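25 Aug 2020
Bench notebook, packaging side, Colulen room

Back at the bench after what felt like a very long lunch, and I want to get this down while the morning is still fresh, so forgive the rambling. Stela asked me to write up the foil business properly this time and not on the back of a delivery note, and she's right, I've lost two of those already.

So, the question for the week is still the wrap for the Jendside sample packs. We have the clear film, which everyone is used to and which tells you nothing about whether somebody has been at it, and we have the gold foil that Apolline brought over from the old stock cupboard. I'll admit I was against the foil at first. It looked like something off a box of Christmas chocolates, and it makes a racket when you fold it! But I've come around. It holds a crease without tape, it tucks in at the ends, and once it has been squeezed it never goes back to smooth, so you can tell a pack that has been opened and closed again from one that hasn't. The film can't do that for us.

I wrapped six this morning, all by hand on the side desk, same card insert in each. The first two came out terrible. I was cutting the sheets too small and then pulling at the corners to make up for it, and of course the foil tore right at the fold, both times in the same place. Cornel walked by, looked at them and told me to cut bigger and press less. I did, and the next four were fine. Not pretty, but closed all the way around, with the label going on last. (Note to self: the wider sheet leaves a double layer at the back. Stela doesn't mind it, I do a little, we'll see who wins.)

The label is the part I'm still chewing on. Right now it's the plain white strip, stuck near the corner. On a flat surface it's a lovely label. On crumpled foil it rides up over the wrinkles and the ends want to lift. I rubbed one down with the back of a spoon before sticking the next, and that one sat better than the others, so tomorrow I'd like to flatten just that one corner with the spoon before the label goes anywhere near it. Traian thinks we should put the strip on the card and cut a window in the foil. I think Traian has never had to cut a window in foil.

Moved a pack over to the marble board after that. I do like that board for this work. The brown veining is busy, but gold still stands out on it well enough, and it's easy to wipe down.

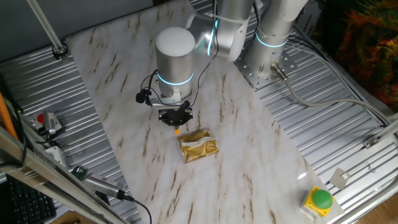 Gold foil pack on the marble board, label strip at the top right corner.

Looking at it on the board I noticed how much the light matters. Every wrinkle throws its own little flash, and when I tried to judge the folds from standing height I kept getting fooled. Bending down to the level of the board was much better, if not so kind to my back. For the fold check I'm going to try the desk lamp set low and to one side, with the overhead lights off, and see if the creases are easier to read. Sebastian has the good lamp. I'll ask nicely.

A few odds and ends before I forget them:

The foil roll goes back in its long box, please, and not standing on end by the sink. The edge gets dented and then the dent is in every sheet for the next five turns. I cut all of mine from further in and wasted a sad amount.

Use the straight blade for cutting, not the scissors. Scissors leave a nick at the end of each snip and that's where the tears start, I'm nearly sure of it. Both of my bad ones were scissor cuts.

The Stoica card is stiffer than the one we had before and its corners are sharp. One of them poked right through when I pressed too hard on the end fold. Apolline suggested rounding them with the little punch, which took no time at all and I wish I'd asked her sooner.

Still to do: the other half of the packs for Clurar, who want the same size with a second label on the back. I haven't decided whether the back label goes over the seam (it would help hold it down, but then you can't see whether the seam has shifted) or just beside it. I'll make two of each and leave them on Stela's desk overnight without saying which I prefer, and she can poke at them in the morning.

Spoon is in the top drawer, by the way, the one with the bent handle. Please don't use it for yogurt.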